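FOR IMMEDIATE RELEASE

Stockdale, 2022-06-23

Kovačević to meet school bus drivers and cafeteria workers ahead of council vote

Open meeting at the Flolness Street union hall. Doors at 6, start at 6:30. Press welcome, please sign in at the side door.

Stockdale council candidate Vasilis Kovačević will sit down next week with the city's school bus drivers and cafeteria workers to hear their complaints over the new contract terms. His campaign confirmed the meeting this morning. Exact evening to be posted on the campaign page as soon as the hall confirms.

The Stockdale school district has 638 support workers on its books. Of those, 93 are on split shifts – paid for the morning run, paid for the afternoon run, nothing for the hours between. The new terms would put more people on that schedule starting in the fall. Council has to sign off on the money before the district can go ahead.

"I've been asking for the numbers since April and I got them last night," said Kovačević. "Drivers are getting up at four in the morning for a check that doesn't cover rent. I want to hear it from them before anybody votes on anything."

What is on the table

The campaign is asking council for the following:

A paid hour between split shifts for every driver and kitchen worker, full time or not.

A written schedule handed out two weeks ahead. Right now some drivers get a text the night before.

A seat for support staff at budget talks. Teachers have one, office staff have one, drivers and kitchens don't.

No change to the health plan until the present contract runs out.

Kovačević has also called for the vote to be pushed back so the full cost report can be read in public. The report runs to a lot of pages and was posted late. Council has not yet replied to his letter.
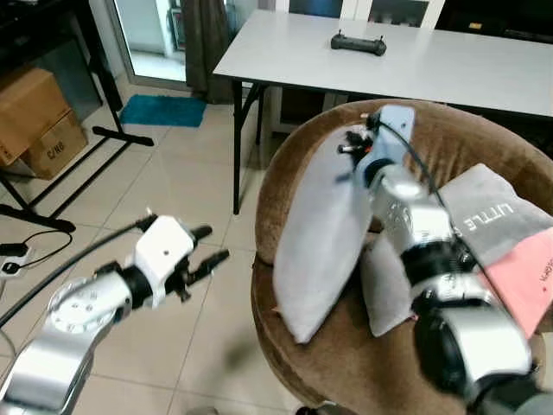
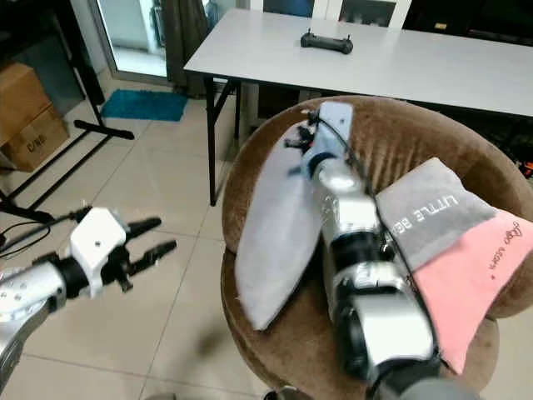
Petition passes 4,000 names

A petition started by drivers at the Solarska Avenue depot has now passed 4,000 signatures. It asks council to reject the split shift plan in its present form. Signatures were gathered outside grocery stores, at the ballpark and at the depot gate. The campaign did not start the petition but Kovačević signed it in April and has been carrying copies at his own events.

The petition will be handed to the city clerk after the meeting. Anyone who still has a filled-in sheet should bring it along or drop it at the campaign office on Stullivska Road. Sheets need a printed name and a zip code next to the signature, the clerk will toss them otherwise.

How the evening will run

Kovačević will speak for ten minutes, no more. After that the floor goes to workers. Drivers first as many have an early start, then kitchens, then classroom aides if they want in. Parents and other residents can speak once staff are done. Three minutes each, there will be a clock.

Workers who don't want to give a name can hand in a written card at the door and a member of the campaign will read it out. Reporters are asked not to film anyone at the card table.

All sitting council members have been invited. So far 3 have said they will come. The district office has been asked to send someone from payroll – no answer yet.

Rest of the week

New campaign members will be welcomed at the Stullivska Road office the morning after the meeting. Coffee, sign-up sheets, yard signs for anyone who needs one. Door knocking in the Solarska Avenue blocks goes ahead the same afternoon. Meet at the depot parking lot, bring water.

The transit town hall planned for this month is moved to a later date, the room was double booked. People who already signed up will be contacted by phone or email and do not need to sign up agian.

About the candidate

Vasilis Kovačević is running for the open east side seat on the Stockdale city council. He drove a delivery route for eleven years and later worked in dispatch. Lives off Flolness Street. This is his first run for office.

Press contact

Kovačević for Council, Stullivska Road, Stockdale. Press desk open 9 to 5, weekdays. Interview requests for the night of the meeting should be in by noon the day before. Short interviews possible in the hallway after, time permiting.

Copies of the letter to council and the petition text are available from the office on request.

– END –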